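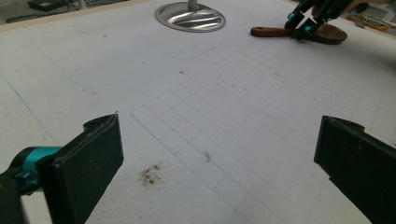 Spatula day, right hand doing the holding.

26/05/2023

Long one today, and I'm writing it down before bed or I'll forget which version did what (I have done this twice already with the time sync stuff and I am still paying for it).

So the big news is that the pose tracker stopped jumping! Mostly! I've been blaming the filter for two weeks, rewriting it on the train, muttering about covariance over dinner, and the whole time the problem was sitting in my own resampling code. The two hands log on separate clocks, I was lining them up to the nearest sample, and any time the left one dropped a packet everything after it slid over by one. Just one! You'd never see it on a slow move. But the minute the wrist turns quickly the two tracks disagree, and the planner gets handed a path where one hand seems to arrive before it left.

Kamonchanok found it, I should say, not me. She plotted the offsets for the Rungrueang batch as one long line and there it was, a staircase. I'd looked at the same numbers as a table all Wednesday and seen nothing. I bought her an iced tea and she said that was a cheap rate for a staircase.

I switched it over to proper interpolation, reran the whole set of 3,885 clips through Clotau, and the count of clips thrown out for "impossible velocity" went down to 700. Still too many, but I opened a bunch of them and they look like a different problem, more to do with the tracker losing its place when a hand comes in low and close to the table. The picture goes almost all white board down there and it doesn't have much to hang on to.

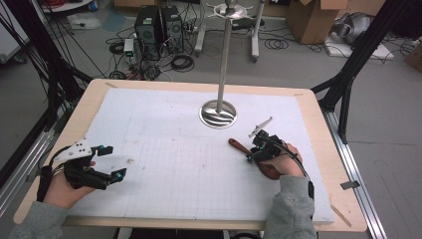

Clotau's planner has a collision model that I wrote in January in one sitting, and boy does it show. It treats everything on the table as a box. That was fine when everything was a box! Now there's that steel pole standing up in the middle of the board with the ring of thin spokes on top, and my code wraps the lot in one fat block from the base plate up. So it thinks the whole center is off limits, and when the right hand has to bring a wooden-handled tool across, the path it comes back with is this ridiculous tour along the edge of the table. I split it into a flat disc, a skinny cylinder and a wider disc on top, and the first plan after that went right past the pole like it should. I actually clapped. Kittipong looked over his monitor at me and went back to his email.

He's not thrilled about the extra shapes, by the way. Planning time went up, and he wants it to stay under his limit for the Zundby demo. I cut the sample budget to 2,000 and it still finds a path on nearly every try, so I think we can live with it. We argued about whether the spokes deserve their own shapes. I say no. He says wait until something has to hang on them. Fine, he has a point, I'll wait.

Other stuff: the Fadau viewer still draws the left hand mirrored if you open it before the config loads. I keep meaning to fix it and I keep just closing it and opening it again. I put it on the list, where it is number 5.

Monday: look at the low-and-close clips, ask Kamonchanok for her plotting script, write a test for the dropped packet case so I can't do that to myself again. Also buy coffee filters, we're out.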